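Old office towers as home servers, worth it?

Fulamance
I just love giving these old desktops a second life! Mine cost less than dinner and it's going to hold all our family music — 1,287 albums.

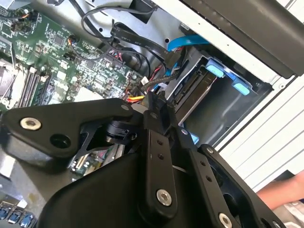
Side open, getting started

pristesley_5
Fun, but check the power draw. Mini PCs sip by comparison.

Fulamance
Fair! 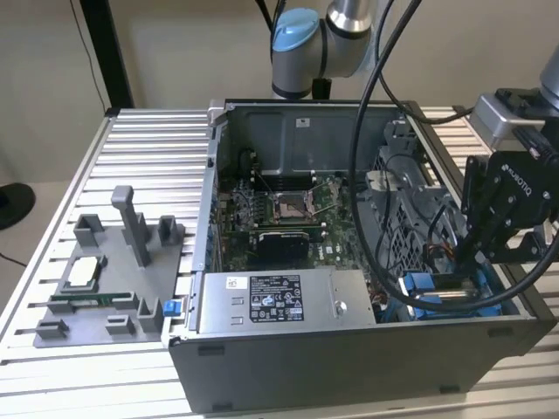
Music doesn't need much muscle. The CPU socket is still empty, so I can pick a low-watt chip.

nindach
Disagree with pristesley. Big cases run quieter, and you get room for 3 drives

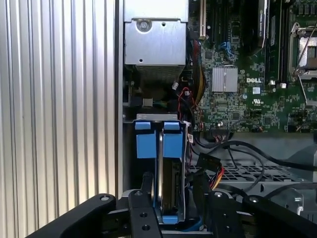 plus a backup disk. Do the backup first!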